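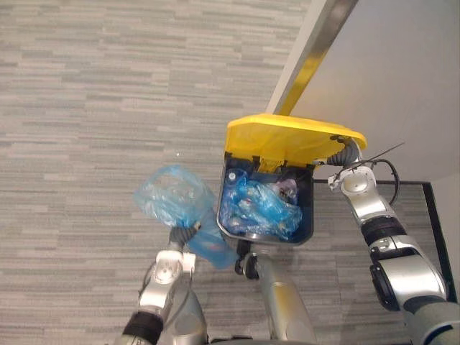 It was high time, one Dralley customer wrote to us last week, that anybody who grew up reading the Tovach comics could wear something of theirs to the office without it being a T-shirt, and after a good look through the new range in the window at Clerkstead we are very much inclined to agree.

The shop, which has been selling cufflinks, tie bars, lapel pins and other small shiny things to the people of Dralley for longer than most of us have been buying them, will put its first licensed Tovach collection on sale in October. It covers 22 pieces in all, from plain little enamel pins up to a boxed set of cufflinks with a matching tie clip, and every one of them takes its design from the original run of the comic (the newspaper strip and the later cartoon have been left alone, which will please some readers and break the hearts of others).

For anybody who missed it the first time, Tovach was the one about the lighthouse keeper on a drowned planet, with the brass diving helmet and the lantern that never went out. The helmet is here, of course, as a pair of round cufflinks with a tiny hinged visor that really does open. The lantern is a lapel pin with a drop of amber-coloured enamel in the middle. And then there are the odder choices, the ones that make you feel the people behind this have read every issue more than once: the crooked key from the flood story, the ferry token, the tin fish.

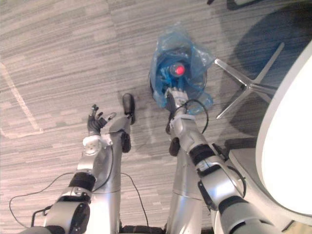 *One gripper down in the wastebasket, the other hand open above the carpet.*

All of it is being made by Bianchini, the small metalwork studio that already does the shop's own-label tie bars, and the finish is every bit as good as you'd hope. The cufflinks have a proper swivel back, the kind you can do up with one hand while looking for your keys with the other, and the pins come with 2 posts so that they won't spin around on your jacket and leave the lighthouse lying on its side by lunchtime. Anyone who has spent a wedding reception quietly turning a lapel pin the right way up will know what a kindness that is.

Prices have been kept gentle at the bottom end and a bit more grown-up at the top. The enamel pins are $19 each, and the boxed set comes in at $80, with a cloth pouch and a little printed card that reproduces the cover the design was taken from. Everything else sits somewhere in between. Gift wrapping is free if you buy in the shop, and the staff have asked us to mention - very nicely, as they always do - that the paper is their usual navy and not a special Tovach one, so please don't be disappointed.
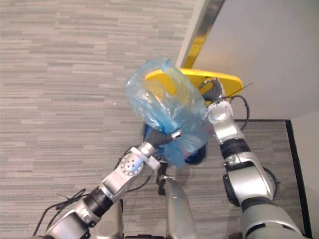
The tie clip deserves a few words of its own, we think, because it is the piece most likely to divide people. It is short, a good deal shorter than the ones your father might have worn, and it is meant for the slimmer ties that have come back lately. On a wide tie it looks a touch lost. The design is the lighthouse laid on its side, with the beam running along the bar as a fine engraved line, and from across a room you would never pick it as a comic book piece at all. Up close, a fellow fan will know it straight away, and that's half the fun of this sort of thing, isn't it? You go years without meeting another reader and then somebody in the lift points at your tie and says the ferryman's line to you.

Most of the collection comes in two finishes, a bright silver colour and a darker one that the shop is calling Deepwater. The bright version is lovely and will go with anything, but our favourite was the dark, and we spent far too long at the counter trying to decide how to describe it. It isn't a flat black. The nearest match we can offer is the thick black fabric in the photo, which is properly dark overall but shows a soft grey wherever the light catches it, and that is very much how Deepwater behaves when you turn a cufflink over in your fingers. It also hides fingerprints beautifully, so it may be the better choice if you're a fiddler.

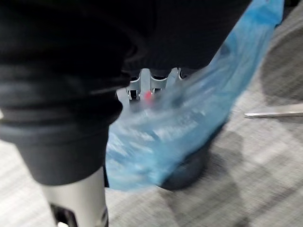 Orders can be placed ahead of time at the counter with a small deposit, and pieces put aside this way will be held until the end of the month. There is no online ordering yet, though Clerkstead hopes to have that sorted before the Christmas rush, and parcels can be posted in the meantime if you ring the shop and ask. Engraving is available on the backs of the silver cufflinks, up to a pair of initials on each. The dark ones can't be engraved, as it cuts through the colour to the grey metal underneath - a softer, paler grey, rather like the smooth post that rises into the black fabric in the last photo.

Doors open at 9 am on the first morning of the sale, and the tin fish is limited to one per customer.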